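The Heron
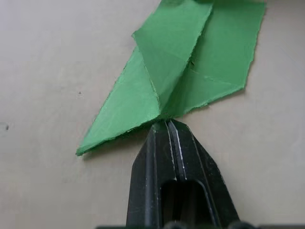 Green paper, folded, with torn edges.

Brenda Ulloa had promised Mombridge Library a heron by four o'clock, and at twenty past three she had something that might, with goodwill, be called a tent.

"It's coming on," said Kevin Mosquera, who had come in to return a book on drains and stayed for the radiator.

"It's not meant to be coming on. It's meant to be step eleven."

She turned the instructions round to see if they were kinder the other way up. They were not. The diagram for step eleven showed a neat bird-like outline, a dotted line, and an arrow that left the paper altogether and curled back in from behind, like a man avoiding someone in the supermarket. Step twelve was a heron. Whatever happened between the two was evidently a private matter.

The paper was part of the trouble. Brenda had ordered 400 sheets of proper squares from Gremik, and Gremik had sent her 400 paper plates and a note thanking her for her patience. That left the roll of green from the cupboard, and the scissors had gone to Brumholm with Jucélia Pacheco, who was cutting ribbon for somebody's bowls club. So Brenda had torn her squares against a ruler. She had torn them quite well for a woman of her temper, but a torn square is a square only in the way that a cousin by marriage is family.

"What's that long bit?" asked Kevin.

"Beak."

"And the bit at the back?"

"Also beak, at the moment."

He nodded and moved his chair nearer the radiator.

The heron was for Defne Gezer, who was leaving after years on the front desk and who had once remarked, at a Christmas lunch, that she liked herons. It was the only fact anyone had about her outside working hours. On the strength of it she had so far received a heron mug, a heron tea towel and a garden heron in painted tin, all of which she had accepted with the same small nod. Yhon Guzmán from the reference section was doing the cake. It was going to have a heron on it.

Brenda pressed a fold down with her thumbnail. The left side flattened obediently and the right side sprang up. She pressed the right. The left reconsidered. In the middle, where everything met, there was a hard little knot of paper that had been folded so often it had begun to feel like cardboard.

"You could say it's a leaf," said Kevin.

"Why would I give her a leaf?"

"Why would you give her a heron?"

She was still trying to think of an answer when Defne came through with her coat on and an armful of returned thrillers. There was no time to put a plate over it. Defne set the books down, looked at the table, and tilted her head a little to the left.

"Is that a boat?" she said.

Brenda looked at Kevin. Kevin looked at the drains book.

"Yes," said Brenda.

"Oh, I do like boats," said Defne, and she sat down in her coat and told them about one called the Restrepo, on which she had spent two summers and very nearly married the cook. It was ten to five before anyone remembered the cake.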